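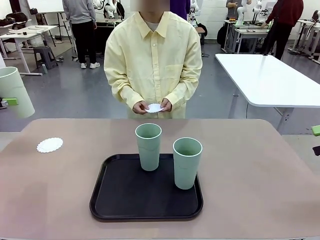
Why would anybody put a cup on a piece of paper that is full of holes, one reader wants to know, when the paper is going to get wet and the holes aren't going to help?

It's a fair question. Grown-ups have been avoiding it for a very long time, mostly by saying "because it looks nice" and leaving the room. Zaltico does not leave the room. So let's look at trays, tall cups and the strange frilly paper thing called a doily (say DOY-lee), and at why people go to so much trouble over carrying a drink a few yards.

What is a doily?

A doily is a small mat, usually round, with a fancy edge. The word is older than your grandmother. It comes from a London cloth seller who lived more than three hundred years ago and whose name got attached to a kind of cheap, light fabric. Later it got attached to little napkins. Then it slid off the napkins and landed on mats, where it stayed.

The first doilies were cloth or thread, and somebody had to make them by hand, loop by loop. This took ages. Then somebody else put a jelly jar on top.

Paper doilies came along for people who liked the look and did not like the laundry. The bumpy edge, like a row of little hills going all the way around, is called a scalloped edge. It's named after the scallop, a sea creature with a wavy shell. The scallop was not asked.

How do you put holes in paper so neatly?

Not with scissors, unless you have a free winter. A doily factory uses a metal plate called a die. It has sharp ridges in the shape of the pattern. Paper goes in, the die comes down hard, and the ridges cut the holes and push up the raised bits at the same time. Pushing up the raised bits is called embossing.

At the Stamuner paper works, one press turns out 2000 doilies an hour. The holes produce a great deal of tiny confetti, which gets swept up, recycled, and found in people's socks.

So what do the holes do?

Mostly they look like lace. There, we said it.

The paper part has a few jobs, though. It soaks up small drips. It makes a soft layer between a cup and a tray, so you hear less clinking. It also shows the person who gets the tray that you made an effort, even if the effort took four seconds.

A wet doily is less impressive. Paper is made of tiny plant fibers tangled together, and water lets the fibers slide apart. That's why a soggy doily sticks to the bottom of your cup, comes along for the ride, and drops into your lap at the worst moment. If your drink is the dripping kind, use a cloth one, or a coaster, or a table you don't care about.

Why do cold cups get wet on the outside?

The cup isn't leaking. Air has water in it, spread out so thinly that you can't see it. This is called water vapor. When the vapor touches something cold, it turns back into drops. Those drops are condensation, and they run down the cup and make a ring on the furniture, and then somebody calls you by your full name.

The trouble with tall cups

Take the tall green cups on the black tray. They taper, meaning they get narrower toward one end. Cups of this sort are pleasant to hold and easy to stack. They are also very interested in falling over.

Everything has a balance point, called its center of gravity. You can think of it as the middle of all the weight. When the balance point is low, a thing is hard to tip. When it's high, a nudge will do it. A soup bowl is a calm object. A tall cup filled to the brim is a disaster waiting for an elbow.

As long as the balance point stays above the bottom of the cup, the cup rocks back when you bump it. Once it goes past the edge of the bottom, the cup goes over, and it takes your lemonade with it.

Things get sneakier when the cup has liquid inside. Liquid moves. If you start walking suddenly, the drink stays behind for a moment and climbs the back of the cup. If you stop suddenly, it climbs the front. This is called sloshing, a proper word that real engineers say to one another with straight faces.

Why trays have a rim

The raised edge around a tray stops things from sliding off. It also keeps a small spill inside, where it is the tray's problem. Rounded corners are easier to wipe than square ones, which collect crumbs and keep them for years.

A rim only works if the whole cup is inside it. A cup parked half on and half off the rim is balancing on a tiny wall, and you know how that goes.

Try it: how to set a tray

You need a tray, 2 cups that won't break, some paper doilies and a floor that has seen worse.

Put the tray on a table first. People who load a tray while holding it in one hand are either waiters or about to be sorry.

Lay each doily flat. If it has been folded or squashed, hold it by opposite edges and pull very gently. Paper with holes in it tears easily, and it always tears right after you say "look how careful I'm being."

Stand each cup in the middle of its doily. Heavy things go near the center of the tray. If every cup is on one side, that side will dip when you lift, and the cups will all go and see what's down there.

Fill the cups halfway. Yes, only halfway.

Lift with both hands, one on each side, and walk. Look where you're going, and glance at the cups now and then. Staring at them the whole time is how people meet doors.

The long walk

In September we tried this at Nunatano, a tearoom with a very patient carpet. Our tray was a Tai, 18 inches long, and the trip was 14 steps from the counter to the window. With the cups half full, we got there dry. With the cups full to the top, we got there as well, but a lot of the drink had chosen to stay on the carpet.

Try your own walk with plain water. Do it once slowly and once at your normal speed. Then try it with a doily under each cup and without one. On some trays the paper grips and the cup stays put. On very smooth trays the doily slides like a sled with a passenger. Find out which kind you own before there's grape juice on board.

Words to throw around at dinner

Die: a metal shape that cuts or presses the same pattern over and over.
Emboss: to push up a pattern so you can feel it.
Scalloped: having an edge of small curves.
Taper: to get narrower toward one end.
Condensation: water from the air turning into drops on something cold.
Slosh: what your drink does when you hurry.

Zaltico, 7 Dec 2021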